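Towel folding: pictures and notes from our demo collection

Hi, and welcome to the towel page! I'm Thaís Tavares, and for most of this fall I've been folding towels with a pair of plastic fingers instead of my own. Our project is called Vornska, and the question behind it is pretty simple: if people show a policy how to fold using a hand-held gripper, how many demos does it need before a robot arm can fold a towel it has never met?

We recorded 300 demos for the first round and 800 for the second. Pranab Wijesinghe and I did most of the folding, and Princess Evangelista joined in whenever our wrists gave out (mine went first, I'll admit it). Every demo started with a towel on the table and ended when the person holding the gripper was happy with the fold, or had given up on it. We kept the give-ups too, in their own folder, and they ended up being useful later on.

The part I want to show you is the thick end. Once a towel has been folded over, you get this big squashy pile of edges, and the fingers have to go one on each side without shoving the whole thing across the table. I love this moment and I also kind of dread it.

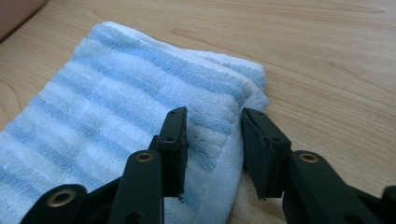
Blue and white stripes, fingers open on either side of the folded end. Look how many layers are stacked up there!

In round one, the policy trained on our demos did fine on thin dish cloths and badly on anything fluffy. It would close on the top layer, lift, and peel the fold right open again. Cornel Mihăilă went back through the recordings and noticed that all of us slow down just before closing on a thick stack, sometimes for 2 seconds, and that our trimming script was throwing those pauses away as dead time. So we put them back in! Same network, same training length, just the pauses left alone.

With the pauses in, the round two policy got 10 fluffy towels in a row on its best afternoon, and on its worst it dragged a bath mat onto the floor. I wouldn't read too much into either of those. What I do trust is that the peeling mistake nearly went away, and it stayed away when Marcelino Coutinho ran the same tests over at Skoltora with a different arm and a much shinier table.

Things still on my list: towels with a loop sewn on (the fingers snag), anything folded in thirds, and corners that tuck themselves under when you're looking the other way. Pranab wants to try fitted sheets in November. I've told him he can hold the gripper for that one.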